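Textile Care 504
Unit 9: Receiving, Inspecting and Preparing Garments
Instructor: Amber Verbeke. Laboratory supervisor: Silvan Fuchs.

Students should read these notes before the laboratory session and bring a printed copy with them. The unit assumes familiarity with fiber groups and with the care symbols introduced earlier in the course.

## 9.1 Scope

The unit covers the period between the arrival of a garment at the workroom and the start of cleaning. Washing, drying and pressing are treated separately in January. Most losses in small workrooms can be traced to this early period, when an item is accepted without a record, sorted by color alone, or placed in a machine before its label has been read.

## 9.2 Receiving

Every item is entered in the register on arrival. An entry consists of the item number, the type of garment, the fiber content as printed on the label, the color, and any damage or soiling noted at the counter. If the label is missing, the entry reads "unlabeled" and the fiber column is left blank until a test has been carried out. Guesses are not to be entered in the register, even in pencil.

Pockets are emptied in the presence of the customer. Belts, pins and detachable trim are removed, bagged, and given the same number as the garment. Buttons that are already loose are recorded as loose.

The workroom may decline an item. Grounds for declining include rot, dye that transfers to a dry white cloth, and coatings that have begun to peel. The decision rests with the person on duty and should be explained politely at the counter.

## 9.3 Inspection

Inspection is carried out under even light on a clean, pale surface. The garment is laid out at full length and smoothed by hand without stretching. The front is examined first, then the back, then the inside. Cuffs, collars, hems and underarm seams are checked last, as they generally require the fabric to be turned.

A fold can hide a mark, and the shadow beside a crease can be mistaken for one. Where there is doubt, the fabric should be flattened and viewed again from the other side of the table. 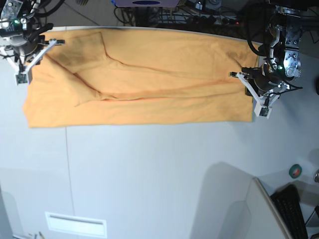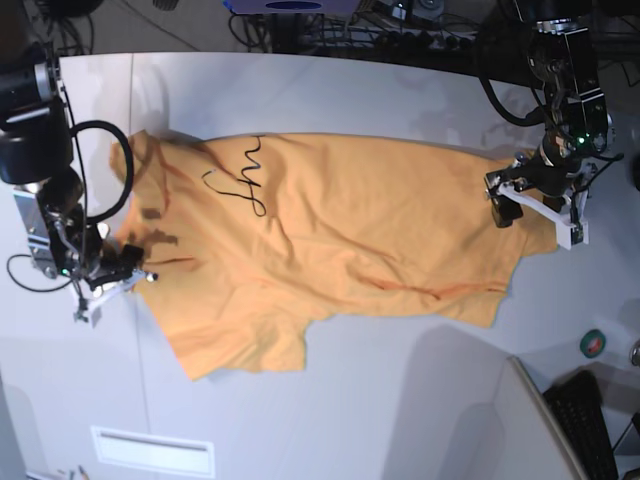

*Figure 9.1. Orange fabric spread out on a light-colored tabletop.*

Marks are described in the register by position, color and outline. Students should keep description and cause in separate columns. "Brown, uneven edge, near hem" is a description. "Coffee" is a cause, and it is entered only when the customer has stated it or a test supports it. Brown marks in particular may come from tea, rust, old sugar, scorching or dried blood, and the treatments for these differ greatly.

Printed or drawn lines on a garment should be recorded as well. Ink applied by hand may be decoration and may be soiling, and the customer must be asked before any treatment is attempted.

## 9.4 Classes of soiling

| Class | Common sources | First step |
|---|---|---|
| Protein | Blood, egg, milk, perspiration | Cool water, no heat |
| Tannin | Tea, coffee, wine, fruit juice | Cool water, mild detergent |
| Oil and grease | Cooking fat, lotion, machine oil | Blot, then liquid detergent |
| Dye and pigment | Ink, paint, mustard, grass | Test on a seam before treatment |

The four classes overlap. Gravy, for example, contains both protein and fat, and chocolate contains fat, sugar and coloring. A combined mark is treated in stages, with a rinse between stages. Heat is withheld until the mark has been removed or the customer has accepted that it will remain.

Rust falls outside the table. It requires an acid treatment, which is restricted to the supervised bench.

## 9.5 Testing for color loss

1. Select an inside seam or the underside of a hem.
2. Place a white cotton pad beneath the fabric.
3. Apply one drop of the proposed solution.
4. Press a second pad on top and hold it for the time given on the bench card.
5. Examine both pads and record the result.

Any transfer of color, however faint, is recorded as a positive result. A garment with a positive result is cleaned alone or returned untreated. Bright and deep shades of cotton should be tested even if the customer reports that they have been washed before.

The test is repeated for each solution used. A result obtained with detergent says nothing about the behavior of the same dye under bleach or solvent.

## 9.6 Sorting

Items are sorted first by care label, second by color, third by weight of fabric and fourth by degree of soiling. Towels and other items that shed lint are kept apart from dark knits. Knitted garments are turned inside out; zippers are closed; drawstrings are tied. No load is to be made up from more than 12 garments in the teaching laboratory, whatever the capacity of the machine.

## 9.7 Laboratory assignment

Each pair of students will receive a box of garments from the teaching collection in the Plattner Room. Complete one register sheet per garment, carry out a color test where the notes require it, and propose a sorting order for the whole box. No cleaning is to be done.

Register sheets are submitted to Mr. Fuchs and should reach him by 30 December 2022. Late sheets are accepted only by prior arrangement with the instructor. Students who miss the session may complete the assignment during open bench hours, which are posted on the laboratory door.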